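Home Articles Current issue For authors Contact

Share 58 Comments 2

4. Loading habits and the placing of dishes

4.1 Where the dish goes first

In the interviews, most households told us that they have a rule for the dishwasher, but only few could say the rule in one sentence. Jaxon Tremblay, who keeps the kitchen at the Nusitz house, gave us the shortest one: "Flat things down, deep things up, and the forks where you can reach them." We find this rule, with small changes, in 10 of the 55 households in Flolton. In the other homes the place of a dish is decided by what is already in the rack, and so it changes from one meal to the next.

The form of the dish matters more than its size. A plate needs a support on two sides and it stands well between tines. A bowl with a broad rim is more difficult — the rim takes the room of two plates, and the basin must look down or to the side so that the water can leave. Many people therefore keep their bowls for the end, when they can see what space remains. The wire baskets also guide the choice, because their divisions suggest a place even to a person who has never used the machine before.

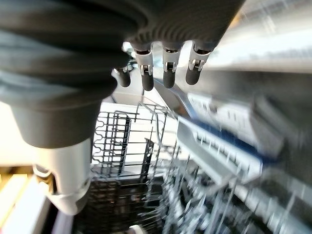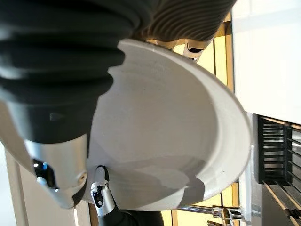
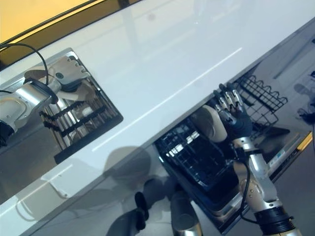

Figure 4. Dishes and racks in one kitchen: the black wire basket of the dishwasher, a white bowl with a broad rim, and a round plate tilted above the dish rack set into the countertop.

4.2 The second rack

A separate dish rack beside the dishwasher was common in our sample, and we did not expect this when we planned the study in March. We had thought of it as a thing left from the time before the machine. The diaries show a different use. People put there the dishes which they want again the same evening, and also the handmade pieces they do not trust to a long wash. Amrit Hawthorne, who coded the diaries, called these "waiting dishes", and we keep her word in the rest of the paper.

Waiting dishes have a cost. They fill the rack by the evening, and then someone must move them before the cooking can start. In the Desjardins diaries this small task is written down more often than the loading itself. It is also the task about which family members disagree most, as each of them has another idea of when a plate is ready for the cupboard. We come back to these disagreements in Section 5.

Comments (2)

rackandrow: Our house is the same with bowls, always at the end. Did you ask about glasses too? I would like to see a table for those.

M. in Codum: I think "waiting dishes" should include pans. Mine wait the longest.

Previous section Next section Back to contents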